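Keeping a first aid box in the home workshop
Laltham Workshop Notes
Updated 6 Jul 2021

These notes cover where to put the box, what to keep in it and how to stop the contents going to waste. They apply to a shed, garage or utility room with hand tools and a few small power tools.

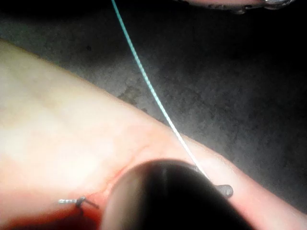

Where to put it
Fix the box to the wall by the door, at chest height, where it can be reached with one hand. Do not mount it above the bench, where fine dust settles on it and gets in each time the lid is opened. Avoid the space over a radiator or boiler. Adhesive dressings lose their grip when stored warm, and most packs give an upper storage limit on the back.

A garage wall that sweats in winter is a poor choice. If there is no dry wall, screw two battens to the masonry and hang the box on those, leaving an air gap behind it.

Choosing the box
Soft pouches are fine for a car but collect sawdust in the zip. A rigid box with a rubber seal is better for a workshop. The Hedlund wall box has a lid that drops down to form a shelf, and its catch can be worked with a thumb. The Anda case is cheaper and seals as well, but the catches are stiff when new. Work them open and shut a few times before the box goes up.

Do not fit a padlock. If small children use the space, mount the box higher and keep the tablets in the house.

What to keep in it
Assorted plasters, fabric type for fingers
Sterile wound dressings, medium and large
Sterile eye pads
Sterile saline pods for rinsing
Triangular bandages
Microporous tape
Disposable gloves, not latex
Blunt-ended scissors
Fine tweezers for splinters
Burn dressing or a roll of cling film
Foil blanket

Keep cotton wool out of the box. The fibres stick to a cut and are slow to remove. Creams and sprays are best left out too, unless someone in the house has been told to use one.

Order of packing
Pack by how fast the item is needed. Gloves go at the front, large dressings directly behind them, then the eye pads and saline. Plasters are used most often and will be pulled out in a hurry by people who put nothing back, so give them a separate tin on the bench. The main box then stays complete.

Stand dressings on edge like cards in a file. Stacked flat, the lower ones get overlooked and pass their date.

Dates
Write the earliest expiry date on a strip of masking tape inside the lid. When that item is replaced, change the tape. Check the whole box once a year; August is convenient in our case, as the bench is cleared then for repainting. Out-of-date dressings can be used for padding tools in a drawer. Out-of-date saline is thrown away.

A sterile wrapper that is torn, stained or has been damp counts as expired whatever the print says.

Lighting and water
Put a battery light inside or just above the box. A power cut is a common time for a trip or a knock, and the main light will be off. The stick-on Lultent light takes 3 cells and holds well on painted metal, less well on bare wood. Wipe the surface with methylated spirit and let it dry fully before pressing the light on.

If there is a tap in the workshop, keep the area in front of it clear. A minor burn needs at least 20 minutes under cool running water, and that is a long time to lean over a lawnmower.

Beside the box
Screw a small card to the wall with the following in large print:
The full address and postcode
The emergency number
How to reach the workshop from the road
Where the electricity is switched off
Where the water stopcock is

Cover it with clear film. Pencil fades and ballpoint smears, so use a laundry marker or a printed sheet.

Practice
A box is of little use to someone who has never opened a dressing. Open one past its date and put it on a forearm with the other hand only, which is how it will often have to be done. A basic first aid course is worth the day it takes. Ask whether it covers heavy bleeding and eye injuries.

Cleaning the box
Empty it, vacuum the corners, then wipe with warm water and washing-up liquid. Dry it with the lid open overnight. Rub a trace of talc along the rubber seal to stop it sticking. Oil must not be used on the seal, as it swells the rubber.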